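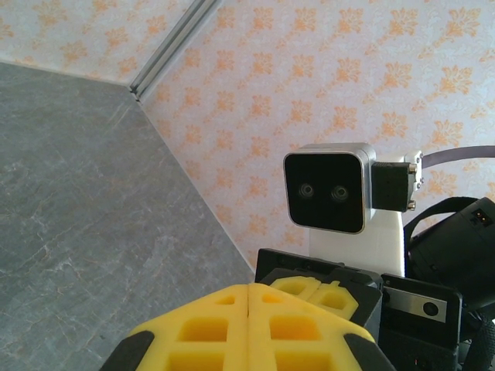

Yellow fingers together, twin-lens camera off to the right. The Mirnex kit, seen from its own wrist.

I've had the Mirnex gripper kit in the house since October and I keep meaning to write it up properly, so I've put the kettle on and I'm going to get it done before tea. Short version for the impatient: I love it, it has two faults that annoyed me, and I'd buy it again.

For those who missed the last post, Mirnex is sold by Benavides, the small parts shop on the Plevwood estate just outside Cimurthorpe. You get the gripper body, a pair of fingers, the wrist camera, a bag of brackets and a printed booklet. You bring your own arm. Mine is the same secondhand one I've been moaning about for ages, and I was fully expecting to spend a week filing bits of metal to make the two fit. It took me an evening! The bolt pattern in the booklet matched, the spacer was the right depth, and the only thing I had to dig out of my own drawer was a longer hex key.

The fingers are what I bought it for. They're bright yellow with pockets cut into the faces, and they give a little when they close on something. My old gripper had two flat metal jaws and it treated everything like a walnut. With these I've picked up a teabag, a pencil, a clothes peg, a boiled egg (shell on, I'm not mad) and the lid off a jam jar, all on the default settings. Thin flat things are still a pain. A playing card lying on the floor beat it every single time until I let the card hang over the edge of a magazine, and after that it was fine.

I ran the long test over a weekend, moving a sponge from one saucer to another and back again while I got on with other things. The counter says 3,047 closes. The fingers look the same to me as they did when I took them out of the bag, though the black edges have picked up a bit of fluff.

Then there's the software, where I was ready to be cross and wasn't. It found the gripper straight away. Calibration is one button: the fingers open all the way, close all the way, and you get a little bar on the screen running from 0 to 100. I set the grip limit to 5 for the egg and left it alone for everything else. You can record a movement by pushing the arm around by hand and then play it back, and I have lost whole evenings to this (the arm can now stir a cup of tea, badly). 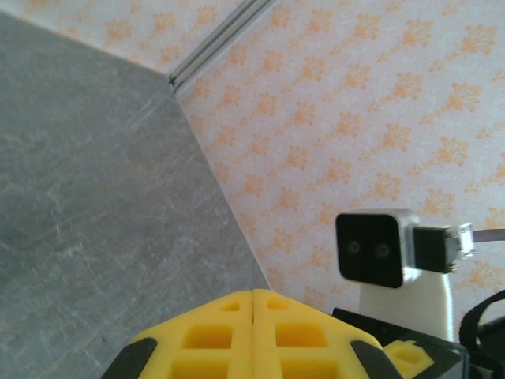
Benavides says the fingers are the part people ask about most, and that a softer pair is on the way for anyone working with fruit. I asked whether they'd fit the body I've already got and was told yes, same two screws. I'll be ordering a set as soon as they're on the shelf.

Right, the faults. The first is the cables. The ones supplied are a touch short if your arm has a long reach, and with mine stretched right out I could feel the wrist camera's lead pulling. I've bought an extension and it's solved, but it ought to be in the bag. The second is the booklet, which is lovely and clear up to the chapter on the camera and then goes very thin indeed. There's a page on plugging it in and half a page on what the light means, and after that you're on your own. I worked out the view settings by trying all of them in turn. If you get a picture that's sideways, look under "mount" and not under "display", where I spent most of a Wednesday.

A few smaller things I scribbled down as I went:

The motor is quiet. I can have the radio on low and still follow the play.

The brackets come unlabelled, so lay them out next to the drawing before you start.

Spare fingers are sold in pairs only, fair enough.

If you let the computer go to sleep while it's gripping, it holds on. Good for the egg, less good for my sleeve.

Would I suggest it for a complete beginner? I think so, if you've already got an arm that moves and you're happy with a screwdriver. If you haven't got the arm yet, sort that out first and learn its habits, then come back for this. Next job for me is teaching it to sort pegs by colour, which will mean getting to grips with the camera side properly. I've cleared next weekend for it and bought far too many pegs.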